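Kendis repair bench takes on a pile of old office desktops

Word went around the Kendis building last week that the upstairs shop was taking in retired office computers again, and the hallway filled up fast. By noon there was a cart blocking the elevator. By two o'clock, two carts.

The machines come from Hidayat, the bookkeeping outfit that is clearing out its downtown floor before the lease runs out in June. 40 towers in this first batch. More to come, if the shop can find somewhere to put them.

Orlando Sotelo runs the shop and he was short on time when we called. "We're taking them down to parts first, then building back up," he said. "You get one good computer out of two tired ones. Sometimes out of three."

So every tower gets opened. Drive out, memory out, processor out, and each part gets its own check before it goes anywhere near a working machine again. Slow going. Sotelo figures a careful person can strip one before lunch and still have time to sweep up, though he admits the first few took a lot longer then that.

The memory is the easy part. Two clips, pull, done. Processors make people nervous, and they should. Lift the lever, raise the metal plate, pick the chip up by its edges and keep your fingers off everything else. The pins on this kind of board are down in the socket and they bend if you look at them wrong. A bent pin usually means the board goes in the scrap pile.

"I tell everybody, set the chip down someplace it can't slide," said Hiyori Oshima, who teaches the evening class. "Not on your knee. I have seen a knee."

Hard drives get handled separately. Hidayat asked for all of them to be wiped, and any drive that fails the wipe gets drilled. Arlo Begay is keeping the log on those, a paper one, by serial number, with a second person signing each line. No drive leaves the room until its line is signed.
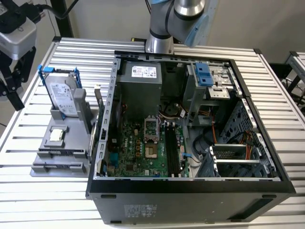
Power supplies mostly stay where they are unless the tester says otherwise. Same with the fans, which just need the dust out. There is a lot of dust. Begay said one case had a whole felt mat of it behind the front panel, and a paper clip.

Rebuilt machines go to the Pomeo reading center and to families on its waiting list. Each one gets a fresh drive, as much memory as the pile allows, a keyboard and a mouse. No monitors yet. The shop is asking for those, flat ones only please — it has no way to get rid of the big glass ones and will turn them away at the door.

Money is tight but not terrible. Nultineck, the hardware store on the corner, put in $500 for new drives and thermal paste. A bake sale and a coffee can at the front desk brought in another 300. Sotelo says $1000 would get them through the whole batch, so they are still 200 short.

Not everyone on the floor is thrilled. Cristian Urrego rents the print studio next door and said he has been climbing over computers to get to his own sink. "Good cause, sure. I'd like my hallway back." Sotelo says the carts will be gone by the end of the month, and that the second batch will come up in smaller loads, mornings only, on the freight side.

Otis Benavides, who handled the move for Hidayat, said the firm had a quote from a recycler and was ready to sign it when one of the bookkeepers mentioned the shop. The desktops were still working when they got pulled, most of them anyway. They were just too slow for the new payroll software. For homework and email they should be fine, he said.

The evening class still has seats. No experience needed, tools are supplied, closed shoes required. Long sleeves get rolled up. Class starts at 6:30 and runs untill nine or whenever the last case is closed. Kids under 14 need a grown-up along.

Parts the shop could use right now: desktop memory in any size, SATA cables, drive screws (they vanish), USB keyboards with all there keys. Laptops are a maybe, call first. Printers are a no.

Drop-off is at the freight door, 9 to 4, ring the bell and wait. If you want a receipt ask for it then, the shop can't write one up later.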